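Perte de prise sur objets minces : questions fréquentes

Simulateur Ramalho, pince à mors parallèles, tâche « saisie de carte »
Page tenue par Erhan Ersoy, équipe manipulation, Starnley

Quel est le défaut ?
La carte glisse entre les doigts pendant la phase de levée, alors que le contrôleur continue de signaler une prise valide. L'épisode est enregistré comme réussi. Le défaut a été relevé en février sur une série de 500 épisodes, dont 14 présentaient une carte absente à l'arrivée et un indicateur de succès à 1.

Quelles versions sont concernées ?
Toutes les scènes générées avec le profil de contact « thin » avant le correctif de février. Les scènes de bureau et de cuisine utilisent le même profil et sont donc touchées de la même façon. Les objets épais ne le sont pas.

Quelle est la cause ?
Deux erreurs se cumulent. La première est dans le solveur : pour un objet tenu par ses chants, la surface de contact se réduit à quelques points, et le frottement calculé chute dès qu'un de ces points disparaît entre deux pas de simulation. La seconde est dans le test de prise, qui ne lit que l'écartement des doigts. Si la carte pivote puis descend, l'écartement varie trop peu pour franchir le seuil.
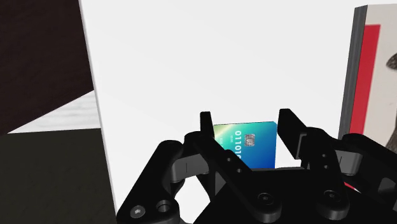
L'orientation de l'objet compte beaucoup. Une carte tenue verticalement, petit côté en bas, offre un bras de levier important au-dessus de la zone serrée — toute accélération brusque du poignet se traduit par un couple que le modèle de frottement ne reprend pas.

Comment reproduire le défaut ?
Charger la scène de test, fixer la graine à 45, puis lancer la levée à vitesse nominale. Tracer la pose de la carte dans le repère de la pince, et non dans le repère monde, où la dérive est masquée par le mouvement du bras.

Peut-on augmenter la force de serrage ?
Non. Au-delà de la consigne par défaut, l'interpénétration augmente et la carte est éjectée latéralement. Fumiko Murakami a observé ce comportement sur le banc virtuel de Monditville ; son journal est joint au ticket.

Que fait le correctif ?
Il porte la fréquence du solveur de contact à 200 Hz et ajoute au test de prise une condition sur la pose relative de l'objet. Le temps de calcul par épisode augmente en conséquence.

Faut-il supprimer les anciens épisodes ?
Pas systématiquement. Le script de relecture Tullarov réévalue l'indicateur de succès à partir des poses enregistrées. Les épisodes sans poses relatives ne peuvent pas être réévalués et doivent être exclus de l'entraînement.

Le défaut existe-t-il sur la pince réelle ?
L'erreur de solveur, non. Le test de prise est en revanche identique dans le contrôleur embarqué, et une chute non détectée reste possible. Jusqu'à la mise à jour du contrôleur, la levée d'objets minces est limitée à la vitesse réduite — arrêt manuel à portée de l'opérateur.

Où signaler un nouveau cas ?
Dans le ticket existant, avec la graine, la version du profil de contact et le journal complet des poses.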